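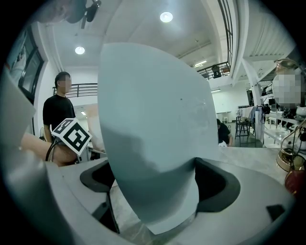
Grerndale repair evenings: progress report, second quarter

Filed under: Grants & Reporting
Last updated: March

Prepared for the Tadmont fund by Jeptoo Mussa

You asked whether the repair evenings are keeping household goods out of the tip. I can't say that they are, and I would be wary of anyone who did on the records we hold.

We ran eight evenings this quarter, as planned. The sign-in book has 400 items in it since the scheme opened, and that figure has been quoted in the parish newsletter as 400 repairs. It is no such thing. The book records what came through the door. Some toasters appear more than once, and "looked at" is used for anything from a new fuse to a shrug.

Zachary Sawatzky has redrawn the form with a box for the outcome. It was filled in properly at two evenings. At the rest the queue got long and people stopped bothering, which I had warned about when the form was agreed.

Money

The MacKinnon hall put its hire charge up and we are paying it out of the tools budget. The sewing machine service has been put off as a result. I don't think this can go on past the summer without either a larger grant or fewer evenings, and my own preference is fewer evenings.

The Perotau booking system

I remain unconvinced. It was sold to us as a way to cut waiting, but most visitors still walk in without a slot, and those who do book are cross to find themselves behind them. The yearly fee falls due before your next meeting. I have asked for a monthly rate and had no reply.

Training

Five people finished the electrical safety course. Three of them have since done an evening. The other two say they will, and I have left them off the rota until they do.

Next quarter

We will phone people a month after their visit and ask if the thing still works. If the answers are poor you will get them anyway. The target of doubling attendance should be dropped, as we have no room for twice the people and no use for the number.

0 comments | 2 shares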